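4.3 Checking the pads before you record

The Kan method claims that demonstrations recorded with the hand-held gripper transfer to the arm without retuning. Treat that as a claim. In our own repeat of the Drekby trials, 535 of 1415 recordings had to be thrown out, and most of those went bad at this step.

1. Open the gripper fully and hold it over a plain, light surface.

2. Start Cliketti and save a still with nothing between the pads.

3. Compare the two inner faces. They should face each other across the gap. If one is turned away, loosen its bracket and set it again.

4. Look along the pad edges for chips and scuffs. The Kan paper says worn edges make no difference, but it tested only three pads — all new.

5. Close and open the gripper 185 times, then save a second still. If the gap has changed, go back to step 1.

Note: Cliketti shows a green mark when it finds both pads. The mark says nothing about whether they are lined up.

Caution: Do not average the two stills to hide a shift. Hefin Probert's Ruvdale results were done this way, and we could not repeat them. 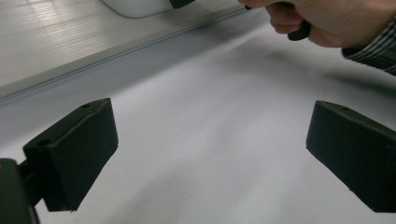

Fig. 4-3. Pads open over a white surface, nothing held.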